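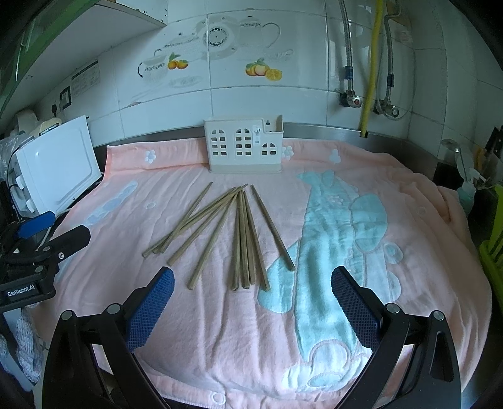 Wooden chopsticks on a pink cloth

How to get a workshop lathe ready for the haulier
Jul 21, 2023

I've now moved house with a metalworking lathe twice, and the second time went a good deal better than the first. So when Torquil Menzies rang to ask how I'd done it (he's just bought an old Matheson and has to get it from Jirkelden to his garage in Rillgate) I ended up talking for the best part of an hour. He asked me to write it down. What follows is for a lathe, but most of it will do for a milling machine or a big bandsaw too.

Find out what it weighs

Look for the plate first. On mine it's on the back of the headstock, under years of grime, and it says 703 kg. That's the bare machine. The cabinet stand, the chucks and the tray of odds and ends all come on top, and with everything added up mine came to 1,268 kg. I gave the first firm I used the lower number, and they sent a van with a tail lift rated at 500 kg. You can imagine how that morning went!

If there's no plate, search for the manual online or ask on an owners' forum. Don't guess, and don't let the seller guess for you.

Measure the whole route

Height, width and length of the machine, obviously. Then the doorway, with the door off if it comes to that, and any steps, slopes or gravel between the machine and the road. Gravel is the one people forget. A pallet truck will not roll on it, full stop, so you'll need thick plywood sheets laid end to end, or a firm with a crane arm on the lorry.

Take photos of the lot, including the road outside and any overhead wires. Send them before you ask for a price.

Getting quotes

I got 3 quotes for the second move and they were miles apart. The things I'd ask every time:

Is the machine itself insured while it's being lifted, or only on the road?
Who provides the straps and skates?
Does the price include putting it in its final spot, or is it kerbside only?
What happens if the driver can't get down the lane?

Get the answers in an email. I went with Torkow in the end, and it wasn't the cheapest, but Catriona Urquhart in their office asked me more questions than I asked her, and I took that as a good sign.

Strip it down

Start the day before, not on the morning itself. (I've done it both ways.)

Isolate the power and have an electrician disconnect it if it's wired in. Tape the cable up out of the way. Drain the coolant, and check your manual about the gearbox oil – some machines can travel with it in, some will dribble it all over the lorry. Take off the chuck, the tailstock and anything else that slides or swings. Put the small parts in tubs with lids and write on the lids. I used freezer bags the first time and was still finding screws in January.

Wind the carriage along until the machine balances. The headstock end is very heavy, so the carriage usually wants to be well down towards the other end, but your manual should show the lifting point. Lock it there. Then wipe the bedways with oil and cover them with an old sheet.

Lifting and strapping

I leave the lift to the people who do it for a living, and I'd urge you to do the same. Lathes are top-heavy and they go over fast. What you can do is show them the lifting point and tell them which bits mustn't take a strap: the leadscrew, the feed shaft, and any levers or handwheels. Mine has a lovely straight leadscrew and I intend to keep it that way.

Once it's on the lorry bed it should be bolted to stout timbers or a proper skid, then strapped down from opposite corners. Have a walk round it with the driver and take another set of photos before it leaves.

At the other end

Mark the floor with chalk where the feet are going, and leave yourself room behind for cleaning and for getting at the belts. It took us nearly 3 hours to get mine off the lorry and into place, mostly because I'd left a workbench in the way – my own fault.

Let it settle for a few days before you do the final levelling, and go over it again after a couple of weeks. Refill the oils before you run it, and start on the lowest speed. If the motor is three-phase, check it's turning the right way before you put the chuck back on.

Torquil, the skates are in my shed if you want them. Bring your own gloves.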